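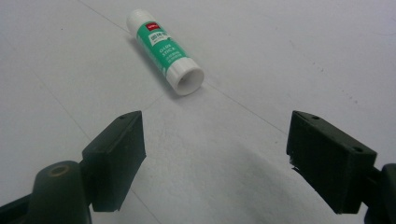 Workshop tips: sharing a packing bench with an automated arm

These notes come from the kitting room at Kiravholm, where we put together craft and stationery packs for schools. An arm took over part of the picking in June, and the people who used to do that part now do other things. Most of what follows we learned at the bench. It should be useful to any small shop where a gripper and a person work on the same surface.

Start with the easy items
A glue stick is a good first item. It is a plain cylinder, it has a cap at one end, and it lies still once it is put down. Araba Annan, our bench lead, ran glue sticks for the whole first stretch before she let anyone try scissors or loose crayons. Soft packets came last and we still do those by hand.

Lay them on their sides
Standing a glue stick on its base looks tidy, but a small bump knocks it over and it rolls to the edge. Lay it down with clear space on both sides, enough for two open fingers. If you are teaching with a hand-held gripper, come in from the side with the jaws spread wide and close on the middle of the tube. Closing on the cap can pull it off.

Vary the angle
Our first habit was to set every stick square to the bench, because that is how people like to see things. The arm then did badly with anything crooked. Put some down on a diagonal, some with the cap toward you, some with the cap away.

Keep the bench plain and clean
A white top makes a coloured label easy to pick out. It also shows every speck and smudge, so wipe it at the start of each shift and again after lunch. Use a damp cloth and a drop of dish soap. For dried glue, lay a warm wet rag over the spot for 7 minutes and lift it with a plastic scraper. Metal scrapers leave scratches that hold dirt. Joins and fine lines in the surface are fine if they are flat. Run a fingernail across them, and if it catches, so will a thin item.

Watch the light
Glossy white caps throw back overhead light. We moved one lamp to the side and the grip misses dropped. Shadows under the item are normal and you don't need to chase them.

Look after the fingers
Check the finger pads when you check the tape guns. Look for chips along the inner corners, grit on the flat faces and screws working loose. Wipe the pads with a dry cloth. We keep spares in the drawer under the Jusmont scale, labelled left and right.

What changes for the people
Picking was the dullest job in the room and the hardest on the wrists. A full order is 699 packs, and every one used to be filled by hand. The arm now fills the simple slots and a person checks the pack, adds the awkward items and closes the box. Nobody lost hours here, but the work is different and some of it is harder on the eyes. Checking for a whole shift is tiring — swap every 80 minutes, even if you feel fine.

Kendra McIntyre had picked for years and didn't care for the checking at first. She now does most of the teaching runs, and she asked for that to be written into her job title and her pay. I would suggest any shop sort this out before the machine arrives. Ours was settled well after.

Keep one hand station set up as well. When the arm is stopped for cleaning, orders for Chisholm still have to go out, and it helps if people haven't lost the knack. We run 23 packs by hand each morning for practice.

Write down the odd ones
Hang a notebook on the bench. When something is dropped or missed, note the item, how it was lying and the time. A line is plenty. Read it together at the end of the week — the same two or three items usually come up.

Related tips
Getting dried glue out of bench seams
Labelling drawers so the night crew can find things
Anti-fatigue mats: when to replace them
Setting up a Zumivier tape dispenser for left-handers

Contact the bench tips page | © Kiravholm Kitting Room | Back to top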